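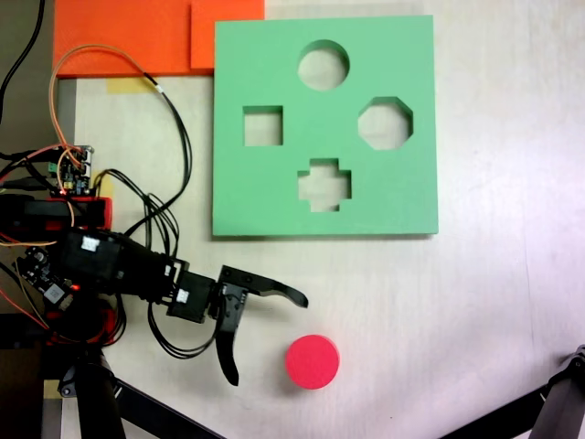

Hedging desks that buy forwards in fixed monthly sizes have had a poor start to January. Three-month implied volatility in the main commodity pairs has fallen, but forward points have widened, so the cost of rolling a short position is up even where spot has gone nowhere. Standard contract sizes add to the problem. A foam board with a circle, a square, an octagon and a cross cut through it takes four shapes and no others, and a forward book built on fixed amounts and month-end dates is much the same: an invoice due on the 20th has to be covered with something that settles on another day. The gap is then closed with a short swap, and the swap carries its own spread.

Furtado, the metals importer, moved 83 percent of its cover to flexible-date forwards last quarter. The window option cost more up front - 20 points on the nearest date - but the number of swaps fell sharply.

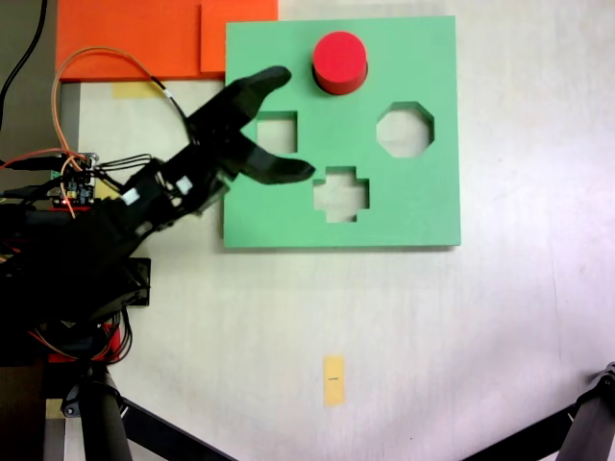 Rhun Griffiths, who runs the currency book at Troston, expects other mid-sized importers to follow if forward points stay above 223. Below that level the fixed contract is still cheaper for most payment schedules. His team treats 300 as the upper end of the range for the quarter and would cut tenor to one month on a close above it.

Tamia and Skestbridge both report their hedge ratios on Friday. Rates used in this item are mid-market, taken at 4 p.m., and exclude dealer margin.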